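How Does a Video Get From a Camera to Your Screen?

By Poonam Joshi

A video looks like it moves, but it is made of still pictures. Each still picture is called a frame. When the frames are shown one after another very fast, your brain joins them together and you see motion.

Many cameras record 30 frames every second. In a 10-second clip, that makes 300 frames. A 20-second clip has 600. If you make a flip book with a pad of sticky notes, you are doing the same job by hand, only slower.

Every frame is split into tiny colored squares called pixels. The camera writes down a number for how much red, green and blue is in each pixel. That is a lot of numbers, and a long video would fill up a tablet quickly.

So the computer saves space. It compares each frame with the one before. If the wall behind you has not changed, the computer does not store the wall again. It stores the parts that are different. This is called compression.

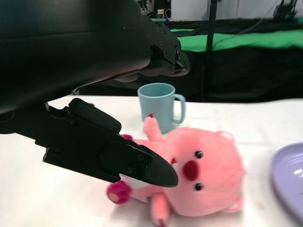

A pink plush toy on a white tabletop.

Think of a toy on a table. If it stays still for 4 seconds, most of the frames are nearly the same, so the file can be small. If you shake the camera, every part of every frame changes and the file gets bigger.

When you watch a video online, it comes to you in short pieces. Your device plays one piece while it collects the next. If the next piece is late, the video stops and you may see a spinning circle. That wait is called buffering.

Try it yourself

Ask an adult if you can use a phone or tablet. Film a bowl on a shelf for ten seconds without moving. Then film for ten seconds while you walk around the room. Look at the size of both files. Which one is bigger?

Words to know

Frame: one still picture in a video
Pixel: one tiny square of color
Compression: making a file smaller
Buffering: waiting for the next piece of video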